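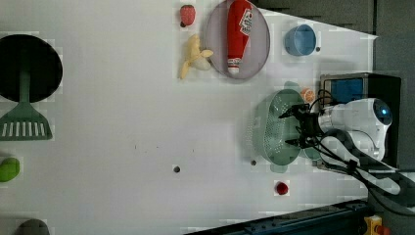 Toy ketchup bottle on a plate, play kitchen pieces

Home News Minutes Contact

Clindden Residents Assoc. - minutes, May 24, 2022
Quorum met. Started late. Last minutes approved, one typo fixed.

1. Footbridge. Wyss quote in, $1790 for new deck boards, rails extra. Too high for some. Get second quote from Tomurier before we sign anything. Bridge stays open, no bikes.

2. Street drain on Brina Lane. Blocked again. City says September at the earliest. Letter to go out this week, copy to the county.

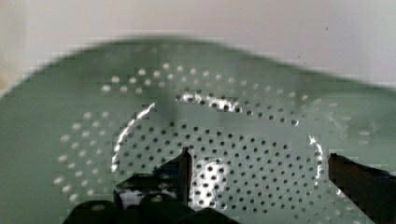
Page 2

3. Summer fair. Up to 300 expected. Same field as last time, gate on the north side. Food stalls need permits in by the end of the month, no exceptons. Raffle: 57 tickets sold so far, slow. Push at the school gate.
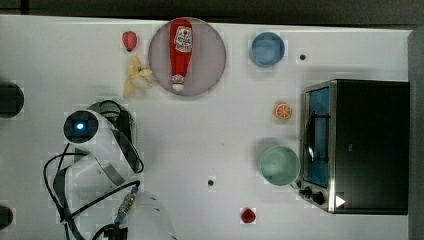 Tent hire still open. Big one or two small, no decision. Vote next time.

4. Money. $2000 held back for the bridge, agreed. Newsletter printing to come out of general fund, not the fair.

5. AOB. Dog bags run out by the pond agian. Hall key missing, check coat pockets pls.

Closed 9:10. Next meeting same room.

Share 4 | Comments 2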